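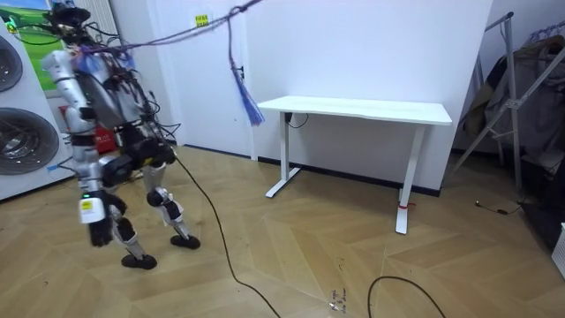 Ilstead Household Dust Readings – README

Version 2

What is in the download

There are 518 rows, one per reading, from cheap plug-in particle meters left running in homes in Ilstead. Each row has a home code, a room type, a start hour, an average for the hour and a notes field. The notes field is free text and it shows. People wrote things like "hoovered??" and "window maybe". I left the spelling alone.

Two brands of meter were used, Nindura and Hitano. The meter column tells you which. Please do not drop that column before you do anything else, as at least one reader of version 1 did, and then wrote to say the homes fell into two clear groups. They do. The groups are the meters.

What I would trust

Changes within one home, on one meter, over one evening. If the kitchen number climbs at dinner and drops later, I believe that something happened in the kitchen. I believe the size of the climb a good deal less.

What I would not trust

Comparisons between homes. The meters were never checked against a proper instrument. I set 7 of them side by side on a shelf overnight and they did not agree in the morning. The shelf readings are in a separate file, shelf.csv, and I suggest opening it first.

Anything about health. I have seen dust numbers turned into advice by people selling filters, and I would rather this file stayed out of it.

The bedroom rows deserve extra doubt. Meters on the floor read differently from meters on a nightstand, and the form in version 1 did not ask which. The height column was added later and is blank for every row collected before March.
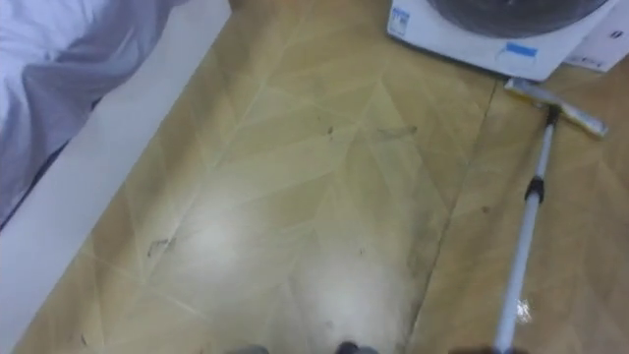

Missing values

Blank means the meter was off or the upload failed. Zero means the meter said zero, which I also doubt, but it is what was logged. Readings above 70 are kept and marked "high" in the flag column. Some may be burnt toast. Others may be a meter sitting next to a humidifier, since these sensors can mistake mist for dust.

About the Tipoki score

Version 1 came with a "Tipoki score" that boiled each home down to a single number. I have taken it out. It moved more with the brand of meter than with the home, and I could not defend the weights. Old copies of the file still have it – please ignore it there too.

Use and changes

Free to use and share with credit to the Ilstead dust project. If you find an error, send the row number and what you think it should say. Last edited December 6, 2023.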